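Section 4: Fixing the bin and running the first picks

By now you should have the arm bolted down, the controller talking to your computer, and a cup of tea somewhere well out of the way of both. This part of the guide covers the picking bin: where it goes, how it is held, what to put in it and how to make the first few picks at a gentle speed. It is the part most people enjoy, so do take your time over it.

If you are building the smaller Benda table, skip to Section 6, as the bin sits on a shelf there and the steps are different. Everything below is for the full-size Pritano bench.

4.1 Placing the bin

1. Switch the arm off at the controller and wait for the fan to stop. Hang your key on the hook by the door.

2. Lower the metal bin into the gap between the work surfaces. It is heavier than it looks and the corners are not kind to fingers, so wear gloves and ask a friend to take the other end if there is one about.

3. Push down on each corner in turn. If the bin rocks, slide a bit of card under the low corner and try again. A bin that rocks even slightly will drive you round the bend later on, when every pick lands a touch to one side of where you asked for it.

4. Clamp the rim with bar clamps. Any decent make will do, so long as the pads are in good order. Tighten them by hand and leave it at that.

5. Put tape on the bench where the bin ought to sit. When it gets knocked (and it will get knocked, we are all human) you can nudge it back to the marks and save yourself a full set-up.

CAUTION: Keep the clamp handles pointing away from the arm's path. Move the arm slowly through its whole reach before you trust it near them.

4.2 Dressing the cables

1. Bring the hose and cables along the arm in one bundle, with a generous loop at the joint. New builders nearly always make this loop too small -- I certainly did -- and then wonder why the wrist stops short.

2. Tie the bundle loosely. You should be able to slip a finger under each tie.

3. Turn the wrist by the pendant, first one way and then the other, and watch the loop the whole time. Stop if anything pulls tight.

Note: Cables near the gripper may hang down over the things you are picking. Check after every session that none has caught on the rim.

4.3 Filling the bin

1. Choose a mixed handful of things from the house or workshop. You want some flat, some round, some long and some awkward. Old kitchen bits, toys and hand tools are all good, and nothing should be sharp enough to cut a cable or precious enough to make you cry.

2. Tip them in gently and let them lie as they fall. Please resist the urge to tidy!

3. Open the Gosum software, choose "New bin" and type in a name you will still understand next month.

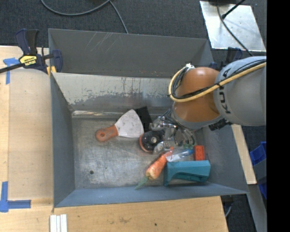
Can I use real fruit and vegetables for practice?

Fresh ones are fine for a short session, as long as you set the grip force low and wipe the bin out afterwards. For anything left overnight, use plastic ones from a toy shop.

4.4 First picks

1. Set the speed to 2 per cent. It will feel painfully slow, and that is quite all right.

2. Keep one hand on the stop button and stand outside the taped line on the floor.

3. Press "Single pick" and let the arm finish its move before you touch anything.

4. Make 17 picks at this speed. If all goes smoothly, raise it to 42 per cent and carry on. Please don't go above 50 per cent in a home workshop, however well things are going.

5. If the gripper closes on the bin wall, press stop, back the arm off by hand control and measure the bin height again. The paint may suffer a bit, but check the fingers for bends before you go on.

CAUTION: Never reach into the bin while the arm has power, even to rescue something small.

The speed figures were worked out by Daichi Hamada on the first Hamada bench and last checked on 9/25/20. If your arm is set up differently, start slower still and write your own numbers in the table at the back.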